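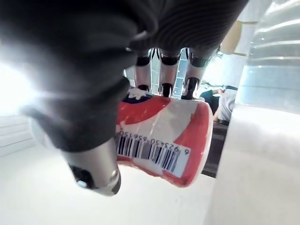
Tiler at the white table
The red and white tub is held at a tilt with the thumb on one side and the fingers along the top edge, and the barcode is in plain view. The code is 6 923450 656150, for anyone who likes to check. The big clear bottle stands close by on the right.

The picking room at Cisier, end of the year
Posted December 29, 2024

Welcome to the gallery page, and thank you to everybody who wrote over the fall asking when we'd finally put something up about the robot hand. We are a small packing outfit in the old Starkari building, two floors up from the loading dock, and we put together mixed orders of snacks, drinks and household bits for neighborhood shops that don't want a whole case of anything. For most of our life as a company this was done by people walking along shelves with a basket and a paper list. A good part of it still is. But since last January we have also had Tiler, which is our name for the arm and hand at the white table, and it has changed the days here enough that I wanted to write some of it down while I still remember how it used to go.

I should say I'm not the technical one. I've been packing here for a long time and I now spend my mornings beside Tiler, so what you'll get from me is the view from the next chair over. If you want motor specs you will have to write to the office, and they'll be thrilled, they love that kind of letter.

The glove
Visitors always ask about the glove first. The hand wears a dark gray one with fine ribs in the fabric, and the metal thumb tip and the fingers come out of it bare. I think people expect a robot to be all shiny metal and the glove makes them smile a bit - it looks like something you'd put on to go shovel the walk. We wash ours on Fridays' worth of dust, as one of my coworkers puts it, meaning whenever it gets gray enough that the gray shows. There's a spare in the second drawer, under the label rolls. Please put it back there if you borrow it to show somebody.

Round things
Tubs and cans took us the longest. A box has sides, and a box will more or less sit where you leave it, but a short round tub has its own ideas and so does a label that wraps all the way around. The job at this table is to pick an item up, turn it so that the code can be read, and set it down in the right tray. A person does that in one motion and never thinks about it. I had to think about it for weeks! Somebody from the office sat with me and asked which finger I used to roll a can, and I couldn't tell them, and then for a few days I couldn't pick up a can properly either.

We ended up with a practice set of 200 items, all chosen by the packers from the things we complain about most. Squashy bags are in there, and the tall bottles with the rings, and one kind of cookie tin that I will not miss if we ever stop carrying it. The full list of what we stock is at 886 lines right now, so the practice set is a small slice, but if a new item behaves like something in it we can usually guess how the day will go.

What moved to other hands
Before Tiler, each of us scanned all day. By the middle of the afternoon your wrist knew all about it, and mine had a brace on it two winters in a row. Now the repeat scanning of tubs, cans and small bottles goes over to the white table, and we do the mixed trays, the fragile goods and anything that came in damaged. There's more walking and more deciding. I like the deciding. Not everyone does, and it would be wrong of me to make it sound as if we all came around to it at the same time. One of our longest-serving packers told me she missed the scanning, that it was where she did her thinking, and she has kept an hour of it at the start of her shift. That seems right to me.

We also had the worry you'd expect, and it was a real one. Hours were the first question at the first meeting and they were the first question at the second. What we have in writing is that nobody's hours are cut on account of Tiler through the coming year, and that we talk again before it runs out. I would like it to say more than that, and I've told them so.

The Lý orders
Our regulars at Lý, the grocery around the corner, get their own mention for patience. Their order was the first that went through the table from start to finish, and in the early weeks they phoned us about upside-down tubs often enough that I knew the ring. They now send roughly 100 items at a time our way and the calls are mostly to say hello or ask if the ginger candy is back. (It isn't. Try us again in January.)

Sitting beside it
You get used to the sound faster than you'd think. The thing I didn't get used to for a long while was waiting. Tiler takes its time over a tub, and when you've done a job quickly for years it is very hard to sit on your hands and watch it done slowly. We have a rule about keeping your own hands out of the tray area while the arm is moving, and I'm afraid I was the one reminded of it most. What helped was giving me something to do. I keep the notebook now, with the item, what went wrong, and what I would have done in its place, and the office reads it every morning with their coffee. Nine years of knowing which lids pop off, and this is the first time anyone has asked me to write it down.

Coming by
School groups and neighbors are welcome in the picking room by arrangement. Come in by the side stairs, the front door sticks in the cold. Bring a sweater, and if you have a tub or a jar at home that's a nuisance to get hold of, bring that too and we'll add it to the list.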